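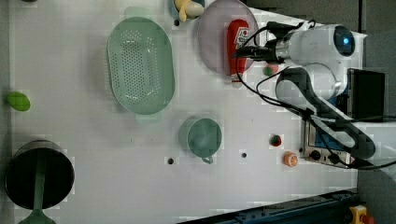

The kitchen table at the Foltier open day, with the arm reaching over the plate and the ketchup.

Foltier Open Day: Your Questions Answered

Thank you so much for all the interest in our summer open day at the Flolbridge workshop! We have had a lovely pile of messages, and many of you are asking the same things, so we have gathered the questions together on one page. If yours is missing, do write to us through the contact form and we will add it when we next update.

When is it, and how long should we allow?

The open day is in July, and the exact date is on your booking email (it is also on the front page of our website, in the green box). Doors open at 10 in the morning and we close at 4 in the afternoon. Most families stay for a couple of hours, though last year one or two groups were still chatting away as we were putting the chairs on the tables, and we were very happy to have them.

Do I need to book?

Yes please. Entry is free but we do need you to book, and we can take 157 people over the day. Everyone counts towards that number, including babies in slings. If you find you can't come after all, please let us know so that somebody on the waiting list can have your place.

What will we see?

The main thing is the kitchen table demonstration, which is the one people remember. We have a robot arm mounted at the edge of a white table, and on the table we put out the sort of things you would find in anybody's kitchen: a colander, a mug, a black cooking pot, a plate, a bottle of ketchup. There are small toy foods scattered among them too. The arm's job is to pick up one thing at a time and put it where it has been asked to. It sounds simple, and it is surprisingly hard to look away from once you have started watching.

Besides that, you can visit the Otard corner, where we show the software we use for planning the arm's movements, and there is a table of old grippers that you are welcome to pick up and squeeze.

Why toy food?

We do get asked this a lot, often by children who feel a bit let down. Real strawberries don't last a morning of being picked up and dropped, and by lunchtime the table would be a sorry sight. Toy food stays the same shape all day, so when the arm misses something we know the strawberry hasn't gone soft in the meantime.

How does the arm know where things are?

There is a camera on the arm itself, in a white cylindrical housing, so it carries its own eye about with it. If you look at the lens from the right angle you may catch a bluish glint. The pictures go to a computer, which works out what is likely to be a mug and what is likely to be a plate and then plans how to reach for it. The people running the demonstration will gladly explain this at whatever level you like, from "it has a look and then it has a go" right up to the sums.

Does it ever get things wrong?

Oh yes, regularly, and please don't be shy about watching when it does. Small round things can roll away just as the fingers close, and anything lying across something else takes a bit more thought. A bottle on its side on a plate, for instance, is a very different job from a bottle standing up by itself. We leave the mistakes in because they are the part we learn from, and visitors tend to cheer rather louder when it gets there on the second try.

Can my child have a go?

They can. Children of 5 and over can choose which item the arm should try next, using the big buttons on the Bolger panel at the front of the demonstration area. Each turn takes a few minutes, and there is normally a queue, so it is worth coming over early if this is what your child has set their heart on. Younger ones are very welcome to watch from a grown-up's shoulders.

Is it safe to stand close?

There is a line on the floor, and we ask everyone to stay behind it while the arm is switched on. The arm moves slowly for the open day, more slowly than it does when we have the place to ourselves. There is also an emergency stop beside the table, the red button on the yellow housing, and a trained member of our team stays within reach of it the whole time. Please do tell little ones that the red button is for staff only. It is a very tempting button, we know.

Could a robot like this do my washing up?

We wish! Picking up a mug from an uncluttered patch of table is one thing, and a sink full of greasy water and hidden forks is quite another. The work we show is about handling ordinary objects that haven't been made with a robot in mind, and that is a necessary step on the way, but please hang on to your rubber gloves for now.

How many times has it practised?

Before last year's open day the team ran 1,350 practice pick-ups on the kitchen table, across all the different items. We keep a log of every one, and there will be a printed copy in the Otard corner if you are the kind of person who enjoys a long table of results (several of us are).

Can I take photographs?

Please do, and we would love to see them. We only ask that you don't use flash near the table, as it can upset the camera, and that you check with other parents before taking pictures with their children in.

Is the building accessible?

The workshop is all on the ground floor, with level entry from the car park and an accessible toilet by the front desk. We keep 2 parking spaces right beside the door for blue badge holders. The first hour is our quiet hour, with the music off and fewer people let in at once, and you can choose it when you book.

Will there be anything to eat?

There will be tea, coffee, squash and a good spread of cakes in the side room, all by donation. You are welcome to bring a picnic and sit on the grass at the back. We do ask that food and drink stay out of the demonstration area.

Can I bring a school or youth group?

The open day gets rather full for big groups, so we would suggest one of our term-time visits instead, where you have the arm to yourselves and a good deal more time for questions. Choose "group visit" on the contact form and tell us the ages of your group and which months would suit you.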